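What Happens When Someone Gets a New Kidney?
A page for young readers, by Shagufta Niazi
Millthorpe Children's Health Pages

Your body has many parts which work all day and all night, also when you sleep. Two of them are your kidneys. They are shaped like beans, and each one is as big as a grown-up's fist. They sit in your back, one on each side of your backbone, just under the ribs.

Kidneys clean your blood. When you eat and drink, your body takes what it needs, and some waste stays in the blood. The kidneys take out this waste together with the water you don't need. It becomes pee. It goes down two thin tubes into a kind of bag, which is called the bladder, and you know the rest.

When kidneys stop working well

Sometimes kidneys get sick. A child can be born with kidneys that are too small, or an illness can hurt them later. Then waste stays in the blood, and the person feels tired, does not want to eat, and may have puffy feet or a puffy face.

Doctors can help with medicine and with special food. If this is not enough, a machine can clean the blood in place of the kidneys. This is called dialysis (you say it die-AL-uh-sis). Many children go for it three times in a week, and each time it takes some hours. They bring books, or homework, or they sleep.

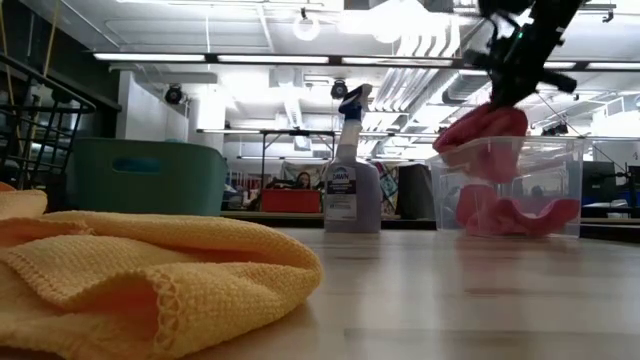 Can a person live with only one kidney?
Most healthy people can live very well with one. The kidney that stays grows a little bigger and does more of the work. For this reason a living person can give one kidney to somebody else.

Where the new kidney comes from

A person who gives a kidney is called a donor. Some donors are alive. It may be a mother, an uncle, a friend of the family, or even a person who has never met the patient. A child cannot be a living kidney donor except in very rare cases, so please don't worry that someone will ask you.

Other donors are people who have died. Before, they or their families said that their organs could be used to help others. It is a sad time for those families, and doctors and nurses treat the donor with great respect.

Elie is 12 now. He waited 216 days for his kidney. "The phone rang when we were eating soup," he told me. "My mother left the pot on the table and we went to the car. I forgot my shoes and wore my slippers to the hospital."

Finding a match

Not every kidney is good for every person. Doctors look at the blood type first. There are four main types: A, B, AB and O. They also look at tiny marks on the cells, which work a little like name tags. Your body uses these tags to know what is yours and what is not. When the tags of the donor and the patient are similar, the new kidney has a better chance to do well.

The operation

The patient gets medicine to sleep deeply and feels nothing. The surgeon makes a cut low in the belly and puts the new kidney there, in the front - so it does not go in the back, where the old ones are. The old kidneys usually stay in their place, and this surprises many children! Then the surgeon joins the blood vessels and the tube to the bladder. All this takes a few hours.

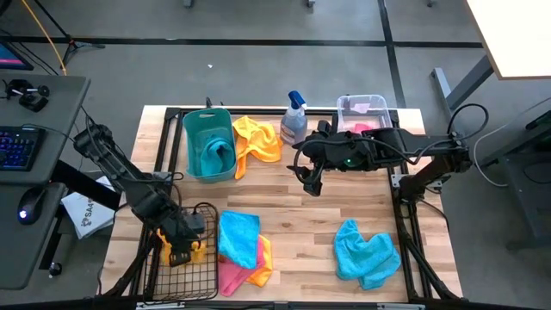 After the operation the patient stays in the hospital for some days, often a week or more. Some new kidneys start to make pee at once, and others need more time. The nurses measure every drop, and families get very happy about pee, which sounds funny until it is your own family.

The body has a defense team called the immune system. It fights germs, but it can also think that the new kidney is an enemy. When it attacks the kidney, we call it rejection. To stop this, the patient takes medicine every day, at the same hours, for as long as the new kidney is working. The medicine makes the defense team more quiet, so the patient must wash hands often and stay away from people who have a bad cold.

If a friend in your class has a new kidney

You cannot catch anything from it. Your friend can play, laugh and do math like before, but may need to drink a lot of water and use the bathroom more often. Some rough sports may be not allowed, so ask your friend which games are fine. And if your friend is away for a checkup, a card or a message is always nice to get.

Words to remember

Donor: a person who gives an organ.
Dialysis: cleaning the blood with help from outside the kidneys.
Rejection: when the body attacks the new organ.
Transplant: moving an organ from one person to another.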